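Toddler building brick

A toddler building brick is a large plastic construction brick made for children who are too young for standard interlocking sets. The bricks are big enough to be gripped with a whole fist, and they join by raised round studs on the top that press into an open underside. They are among the best-loved first toys in the world, and it is easy to see why: two bricks pushed together make something new, and a one-year-old can do it!

Design

Most bricks are molded in one piece with thin walls, so even a large one stays light. Colors are bright and flat, with red, green, blue and yellow by far the most common. Stepped pieces, arches and slopes appear in many sets, but the plain rectangle does most of the work. The studs are wide and forgiving, and a brick put on slightly crooked will usually slide into place with a push.

One well-documented line is the Serkasus brick, sold in tubs by the toy maker Clevix. The first Serkasus catalog listed 257 pieces across all sets, and a later edition raised that to 427, adding wheels, windows and a wonderfully odd half-height roof tile.

Sorting and storage

Keeping the bricks in open bins is nearly as old as the bricks themselves. Some playrooms sort by shape, others by color, and plenty tip everything into one box and hope for the best. Shallow bins are popular for table play, as small hands can reach the bottom.
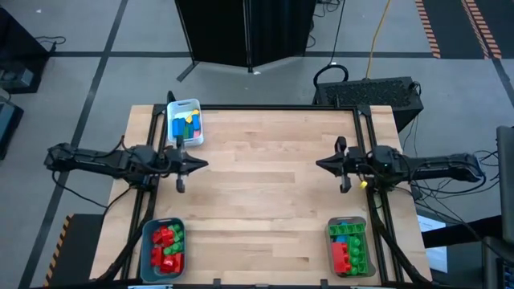
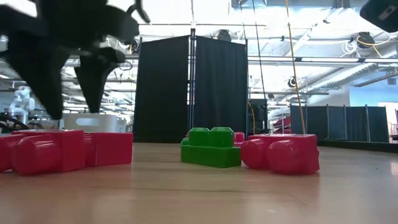
Large toy bricks: red and green ones in a gray bin (first picture), and red and green blocks out on a wooden tabletop (second picture).

Color sorting is a lovely activity in its own right. Nazanin Farahani, in her handbook The Chaturvedi Guide to Block Play, suggests starting with two colors and adding a third only when the child begins to ask for it. She also recommends leaving a few bricks on the table at the end, as an invitation for next time.

Play and building

Early play is mostly towers, and knocking them down is at least half of the fun. Children then move on to walls and enclosures, and later to houses, trains and animals that only the builder can identify. Bricks laid on their sides, studs facing out, turn up often as fences, benches and beds.

The Viltutham Toy Museum holds a yearly brick day each July. Its tallest tower so far used 1024 bricks and had to be built in the stairwell.

Care

Plastic bricks can be washed by hand in warm, soapy water and left to drain stud side up.

See also

Construction toy
Stacking cups
Wooden unit blocks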